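Werkbuch Gemeinschaftswerkstatt Pilach, Eintrag vom 22. Februar 2025

Projekt Pornon: Blumen einstellen

So, endlich wieder ein Vormittag am weißen Tisch, und ich schreibe gleich mit, sonst vergesse ich bis Montag die Hälfte. Die Tulpen hängen am Arm, die geriffelte Vase wartet vorne neben dem Obstkorb. Im Januar haben wir noch mit einzelnen Stielen geübt, jetzt kommt der ganze Strauß dran.
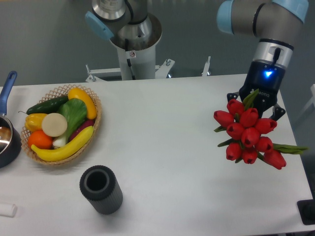

Zuletzt geändert: 22:14 Uhr

Greifkraft auf 6 von 100 gestellt, Wartezeit nach dem Schließen 400 ms. Die Stiele sind aus Kunststoff und geben ziemlich nach, also lieber sachte anfangen (wer es fester mag, bitte hier eintragen!). Beim Schwenk nach links pendeln die Blüten gern nach.

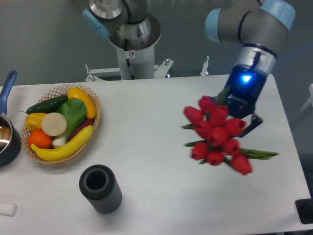

Absenken über der Vase

Anfahrt von schräg oben, Stielenden zuerst über die Öffnung, dann ganz langsam runter. Den Ablauf habe ich aus dem alten Upadhyay-Skript übernommen und nur die Höhen neu eingelernt.

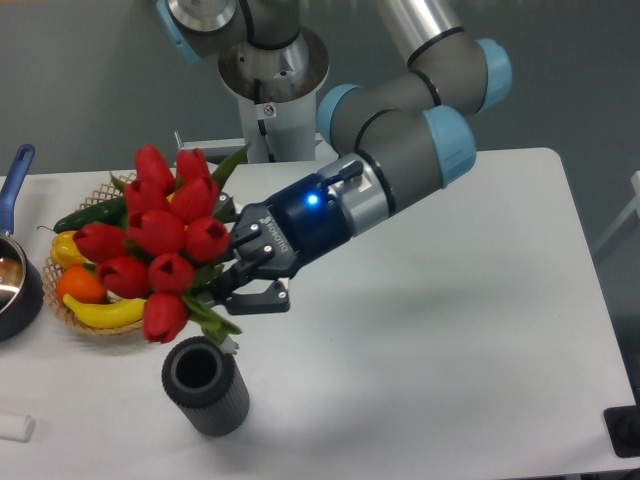
Bei den Höhen bitte auch an die langen Blätter denken, die stehen weiter ab, als man meint. Danach Vase mitsamt Strauß greifen und ein kleines Stück anheben, Finger am oberen Teil der Vase.

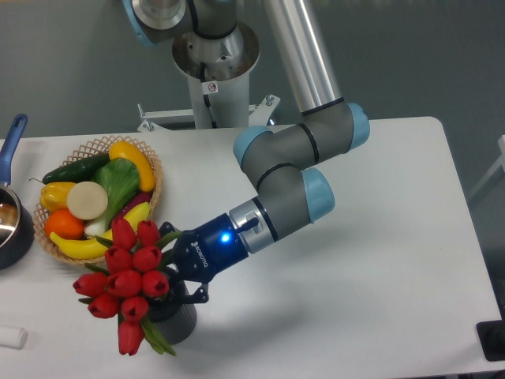
Die Werte liegen im Ordner Lanham, Zähler steht auf 4000. Offen ist noch die Ablageposition rechts, dort will ich nächstes Mal mit Klebeband markieren.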